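Chair squeaks every time I lean back, what do I put on it?
Posted by Clodagh Geraghty, 2018-01-23

Office chair, had it three years. Started squeaking in August, only when I lean back, and now the people at the next desks are giving me looks. Tried cooking oil (I know). Worked for a day, then worse, and now theres fluff stuck to it. Don't want to buy a new one if I can help it. Is it the spring or the bolts?

Florante Estrella
Bolts first. Flip it over, tighten everything under the seat. Mine was one loose bolt – took 8 minutes.

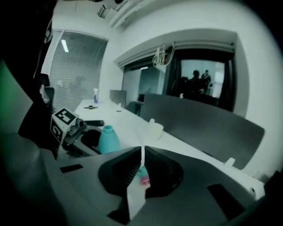 If they're all tight and it still squeaks, it's the pivot where the back tilts. Wipe off all that cooking oil first, it goes gummy. Dish soap on a rag, let it dry, then a little white grease right on the pivot. Lean back and forth a few times to work it in. Wipe off whatever squeezes out or it ends up on your pants.

Gwenllian Prydderch
Had the same thing, did the grease, came back after roughly 9 weeks. Just redo it. Don't use the thin spray stuff, it drips on teh carpet.

Shinji Takeda
get a new chair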